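Speaker notes: Running the Zestix pack-code contest
Talk for the autumn promotions meeting, October. Speaker: Ragnvald Forsberg, Rurkent

Opening
Say who I am and which part of the contest we handled. Rurkent did the entry handling and the draw. Miklós Vida's team at Stuvonero did the pack print and the shop posters. Questions on print go to him afterwards.

The offer, in short
Buy two packs of Zestix dried fruit. Cut out both barcodes. Send them with the entry form and the answer to one question. Entries open for nine weeks. Prizes drawn once, at the end. No purchase limit, but each barcode pair counts as a single entry and each entry needs its own form.
Pause here. Ask who has run a post-in contest before. If most hands go up, skip the next part.

Why paper at all
The client wanted a paper route next to the online one. Zestix sells mainly through small grocers, and the shop owners asked for a box on the counter. Bùi, the largest of the grocer groups, made the counter box a condition of stocking the promotional packs. We priced both routes and kept both.

Entry numbers
Total received: 3,429. This is paper and online together, before checks.
Rejected: 159. Keep to the main causes. Only one barcode sent. Barcode from the ordinary pack, which has the same front but a different last digit. Form not signed. Question left blank.
Wrong answers are not in the 159. They were valid entries that did not go through to the draw, and the report lists them separately. Make this point slowly, as the client mixed the two up at first.

The question
It asked which fruit in the mixed pack is not grown on a tree. The answer was printed on the back of the pack. Two entrants argued for a second answer on botanical grounds. We held to the wording of the rules, which said "as stated on the pack". Advice: put that phrase in every time.

Duplicates
Online: the code is marked as used at entry, so a second try fails at once.
Paper: no such check until the form is keyed in. The same person may post several forms on the same day, all valid. Match on barcode pair first, then on name and address. Do not match on name alone. We did that in the first week and had to put a batch back by hand.

The late post
Closing date was for receipt. The poster said "send by". The rules said "received by". Miklós has the corrected poster text and will share it. We accepted anything postmarked by the closing date, with the client's written consent, and noted this in the draw record.

The draw
Online and paper entries were put in one list, numbered in order of receipt, and drawn by random number with an independent observer present. Reserves were drawn at the same time. Winners had 9 days to reply. Next time I would allow longer, as postal winners tend to reply by post.

What I would change
Print the closing rule in the same words on pack, poster and form.
Put a box for each barcode on the form, with a dotted outline, so a missing one is seen before posting.
Key paper forms daily. A weekly batch hides faults for a week.
Agree with the client what "rejected" means before the first report goes out.

If there is time: the sorting table
Leave the last slide up during questions.
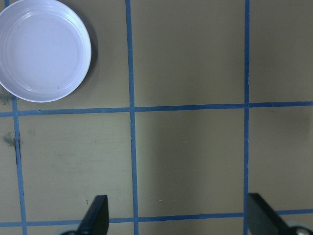 Paper entries need a fixed place for each status, and the status should not depend on who is on shift. We used valid, query and rejected, plus a place for forms not yet opened. Trays get moved and stacked, and then the labels go with them. Blue masking tape straight on the tabletop, run up and across to make a grid as in the slide, is enough to give each pile its own section. The lines need not be perfectly straight. Write the status on a card, keep a plan of the grid by the keying desk, and clear every section except query at the end of the day.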